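The Lentils of Prornano

In November my grandmother cooked lentils for the whole street. She used the big pot from Prornano, the village where she was born, and she did not let any person touch the spoon.

When she died, the pot came to me, but the recipe did not. I found only a paper with the words "onion, cumin, the sour thing, wait." I tried lemon. I tried tamarind. One evening I tried green plums from the Khokhar shop and my kitchen smelled like medicine until morning.

After 13 pots I wrote to her old neighbor, Babar Swati, who had eaten at her table for over 50 years. I asked him what the sour thing was. He did not answer for two weeks, and I thought that perhaps he was ill, or that he had made her a promise.

Then I cooked it one more time, without anything sour, and I ate it alone at the window. It was good, but it was a soup of a stranger.

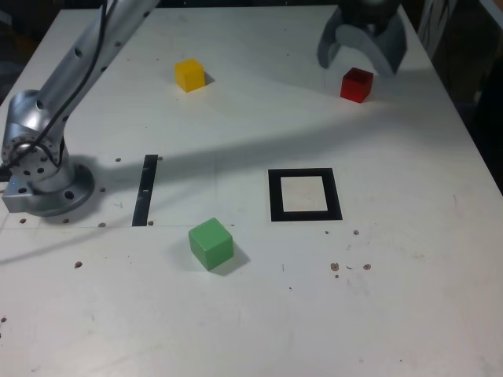
Dried pomegranate seeds, Babar Swati wrote at last, crushed by hand, and put in only when the fire is already off. She always told people it was lemon, he added, and I must please not tell his sister.

I read the letter two times. Then I put on my coat and went out to see if the shop was still open.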